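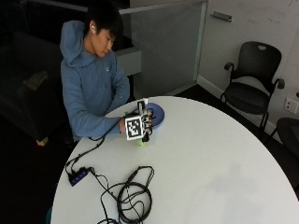
Share 40 | Comments 2 | Print | E-mail this story

Home > Features > Workshop

May 2, 2021

Ask Haf Yorath what keeps a sensor glove honest and she'll talk about cables first, and she'll talk for a while. At Skiraston, where the gloves record how a hand reaches and grips so that a robot can learn to do the same, she looks after the whole kit: glove, marker block, hub, and every cord in between. And she loves it!

The marker comes in for the fussiest care. It's a square of black and white cells on top of the hand, and the tracking software, Kiltik, has to read it from a fixed camera all session long. A smudge or a slightly twisted mount and the hand drifts in the data. Yorath checks it against a printed target, then has the wearer curl each finger in turn before anyone touches an object. 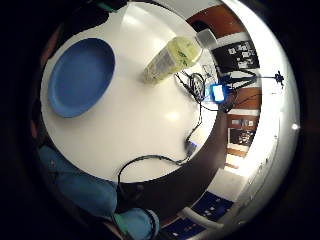 A blue plate and a pale yellow-green container share the round table with the cables.

The cords get their own log. Cable 129 has been Yorath's headache since October, a connector that works fine until the wrist turns (she's re-seated it twice and is itching to open it up). Her colleague Esperanza Esteban keeps the recordings, 1184 of them so far, and can spot a loose plug in the finger traces before Yorath has found it with her hands. "It looks like a hiccup," Esteban says. "Once you've seen one, you see them everywhere."

Next on the bench is a softer strap for small hands.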